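Workshop notebook, Nov 19, 2025

Second pass through the assembly of the Plirimine adaptation. Watched it start to finish with the sound up and no notes, then again with the script in my lap.

Running time is 123 minutes. The book is 60 pages, and a lot of those are maps. Everyone at Vuvgate keeps saying the film "finds its rhythm" after the harbour section. I don't see it. The harbour section ends 29 minutes in and the next thing anyone wants comes a good while later. That is a hole, and a nice score won't fill it.

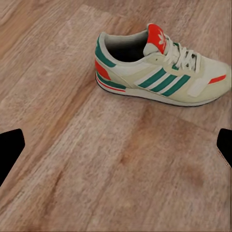
Tried the cut Mabaso sent over, with the school opening dropped. Faster, yes. But the boy now turns up on the boat with no reason to be angry, and his row with the aunt plays like bad manners. Put back the dinner, left out the bus. Better, though I may just be tired of the bus.

The voiceover is still the problem. Six passages, and four of them tell us what his face has told us already. Muted all of them on reel two and missed only the one about the letter. Would like somebody who hasn't read the book to try the same thing before we argue about it again.

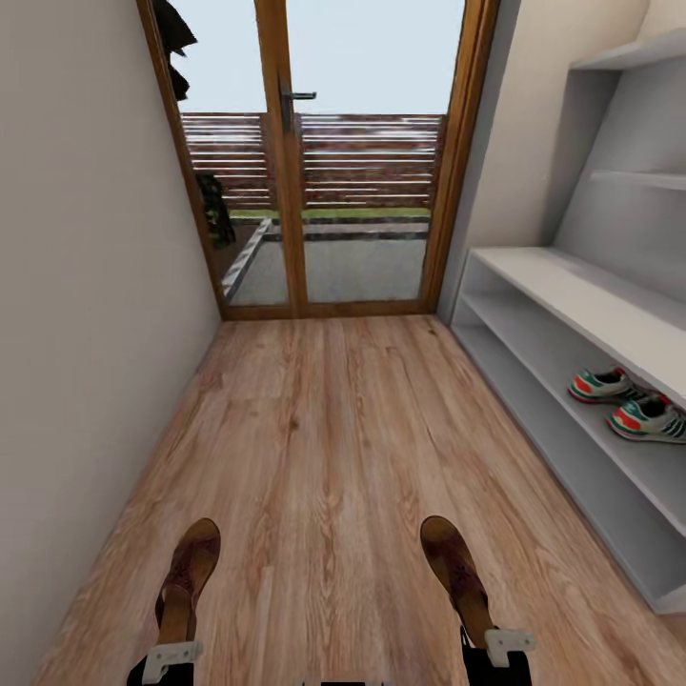

Test screening cards from Cutell: very warm, and I don't trust them. The room was full of people who grew up with the book. "Magical" came up a lot. Hardly a word about the ending, when the ending is what we asked about.

To do:
Reel three, lose the second storm.
Temp track off the farewell, see if it stands up by itself.
Ask Cutell for a colder room next time.
Sound notes on the cave still not back. Chase.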